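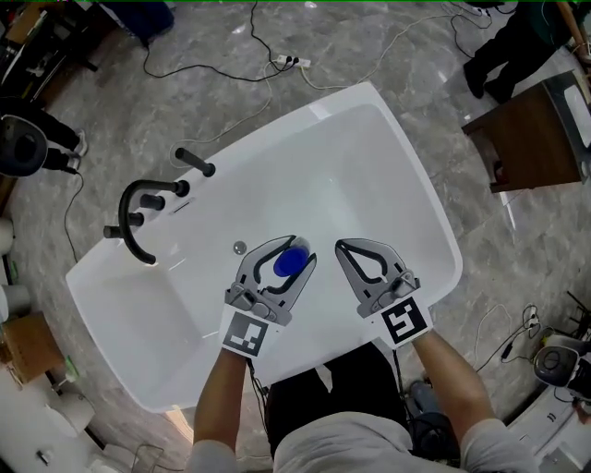

How should deck-mounted fittings on a freestanding tub be cleaned and checked?

Wipe black fittings with a soft damp cloth and a pH-neutral cleaner, rinse, and dry them before mineral film can set. Limescale removers with strong acid will dull a black finish and should be kept off it entirely.

The spout, the valve handles and the handheld shower all pass through holes in the rim, so each base is a possible leak path. Run a dry paper towel around every base after the tub has been filled and drained. A damp towel means the seal needs attention. Stenetti supplies replacement base seals in packs of 6, and the older Teltico seals fit the same holes. Hand-tighten the lock nut, then add a quarter turn with a basin wrench. More torque than that can mark the rim.

The overflow slot tends to get skipped. Flush it with a cup of warm water and watch that it clears without backing up. Soap residue collects just behind the opening, where a narrow bottle brush will reach it. Chrome drain plugs can be lifted out, cleared of hair and rinsed. Check the underside for a flattened washer.

Before any of this work, take loose items such as lids and caps out of the basin so that they do not scratch it or block the drain.

Owners on the Mittal maintenance plan can order up to four seal packs per year at no charge. The Cisum drain washer has been back in stock since January under part number 1598. The old number, 1952, is no longer accepted on order forms.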